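Rostwood Overseas Grants – Larnasville water and clinic programme
Progress report to Trustent, 2022-01-28
Prepared by Shirley Carrier

Hello all, and thank you for moving the deadline for this one. I got back from Larnasville with a notebook full of scribbles and a cold, so the extra days were very welcome.

Where we are

The second instalment reached our partner, Raju, in full. You'll remember the first one sat with the bank for weeks while they asked for the same form again and again. This time Kamala Kulkarni went in beforehand with every paper they could possibly want, and it went through without a murmur. I've asked her to write down what she took so the rest of us can copy her!

Of the 14 water points in the agreement, all have now been surveyed and 6 are finished and handed over to the village groups. The others are waiting on pipe, and the pipe is waiting on the port. I rang the shipping agent twice and got two different answers, so I won't give you a date I don't believe in.

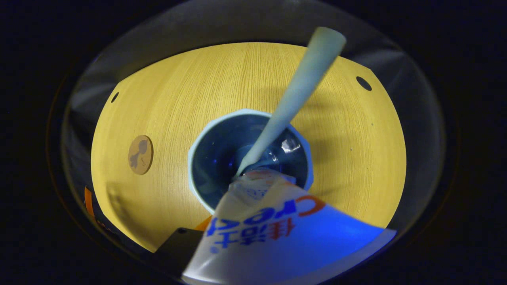

The clinic side is going better than I'd dared to hope. The district health office has agreed to pay both nurses from its own budget once our grant ends, which we've been asking for from the start – I have the letter and will send a copy. Kamala and I talked it all through at a pale wood table over a cup that was deep blue on the inside, and she was firm that we shouldn't cut our own support early just because the letter has arrived. I agree with her. A signed letter and a salary in somebody's account are different things, and we've been caught out before.

Money

Spending is a little under budget, nearly all of it down to the late pipe. We did go over on fuel. Prices jumped before the new year and the survey team had long trips to make, so I've moved £1000 across from the training line to cover it. That's inside what the agreement lets me do without asking, but I'd sooner you heard it from me now than found it in the accounts. 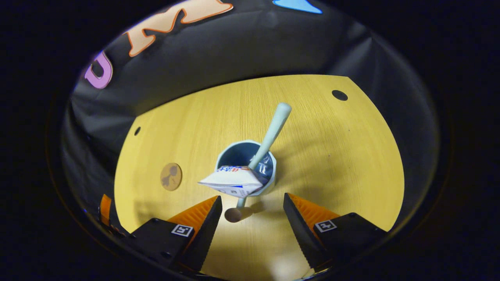 A light blue cup on the table, with big letters on the black cloth behind.

The training line can stand it. Two of the book-keeping sessions were run together and the hall was lent to us for nothing. People came from further off than we'd planned for, and I'd like to hold another one before the planting season starts and everyone vanishes into the fields.

One thing I'd like your view on. The village groups want to charge a small fee at each tap to pay for repairs. I'm in favour, but the poorest households worry me, and Raju's staff are split. If any of your other partners have tried this, could you put me in touch?

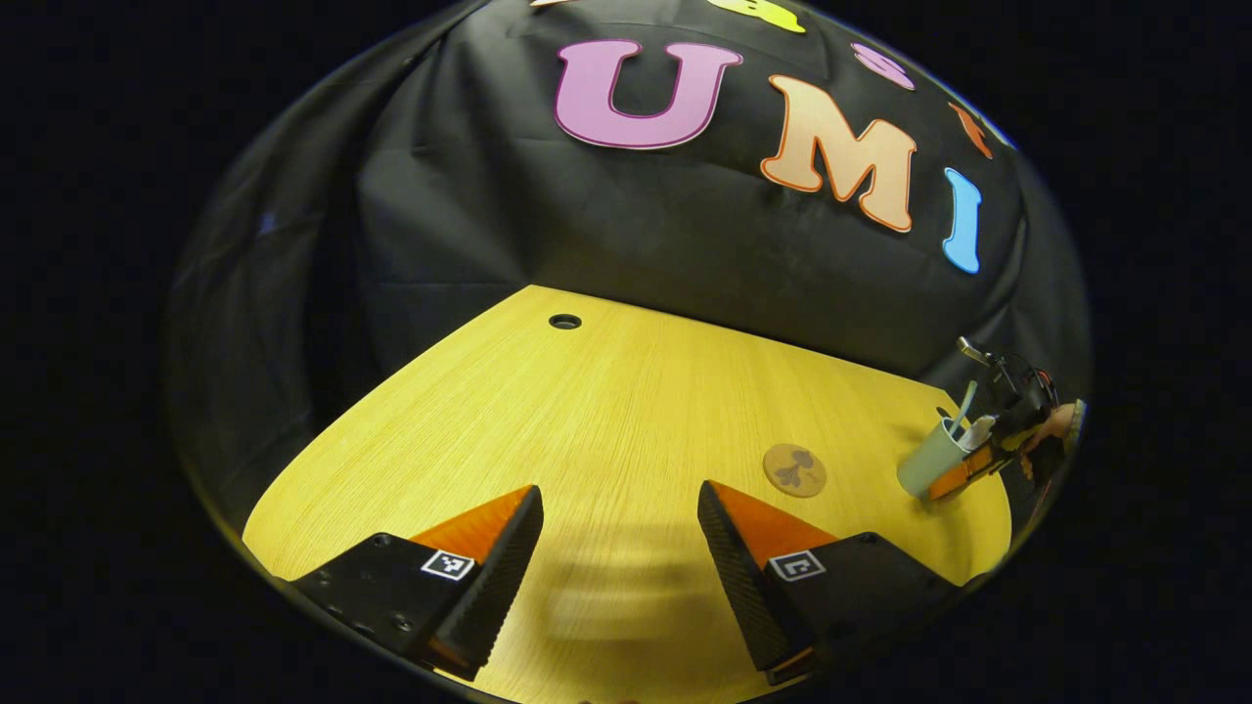 What comes next

Kamala is chasing the port and will write to you directly in February if there's still no sign of the pipe. I'm redoing the work plan with a later finish for the remaining taps, and you'll have that along with the clinic letter. The spending table is in the usual layout, with the fuel change marked in the notes column.

Shirley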